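Game keys from a bundle won't activate in my region

Posted by mossylane, September 2, 2026

I bought a bundle of indie games from Trerkis and two of the keys won't go through. The other games in it activated fine. When I enter the bad ones in the Storach client I get "This product is not available in your region" and then it goes back to the library. I'm in the UK and I paid in pounds, so I didn't expect to run into this.

One of the two is Drolis, the puzzle game, and it's the main reason I bought the bundle. The error code is 356 if that helps anyone. I've tried restarting the client and logging out and back in. The bundle page still says "worldwide" at the top. 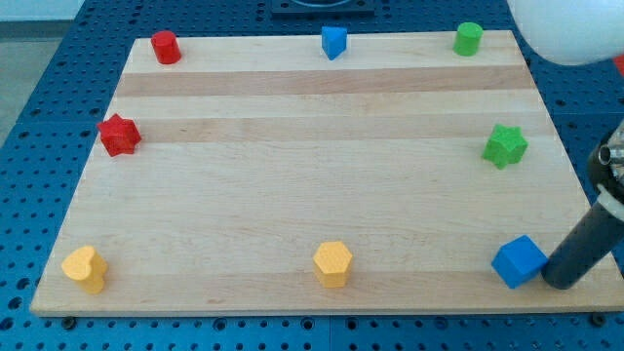

Can I get replacement keys, or do I have to ask for my money back on the whole thing? And does it make any difference that I've already used the other keys?

pellworth
Use a VPN. Set it to another country, put the key in, turn it off again. Takes a minute.

harbour_tin
Please don't do the VPN thing. It's against the Storach terms and they can lock your account for it. If you've got years of games on there it isn't worth it for two keys.

Error 356 is a region lock on the key itself, so restarting won't change anything. What usually happens is that the publisher sends the bundle site a batch of keys made for a different territory and the site doesn't notice until people complain. I had the same with a Lindqvist bundle, and theirs was sorted out without much fuss.

First, don't click "gift" on those keys on your Trerkis order page. Once a key is marked as gifted they treat it as used and it gets harder to swap. Then open a ticket from the order page itself (the small "problem with a key" link under the game title). If you use the general contact form you'll be asked for all the order details again. Put both keys in one ticket, say which country you're in, and attach a screenshot with the error code showing. The message box stops at 2000 characters, so keep it short.

On the refund, you have 30 days from purchase, but they only refund the full bundle if none of the keys have been revealed. As you've already used most of yours, ask for replacements first. If they can't get any, they'll normally offer store credit for the games that don't work. You can ask for it to go back to your card instead, and I'd mention the "worldwide" wording if you do.

Replies can take up to 2 weeks when a big bundle has just ended. Don't open a second ticket while you wait, as it puts you at the back of the queue.

mossylane
Thanks. I hadn't pressed gift, luckily. I've sent the ticket with both keys and a screenshot of the error, and I saved a copy of the bundle page in case they change it.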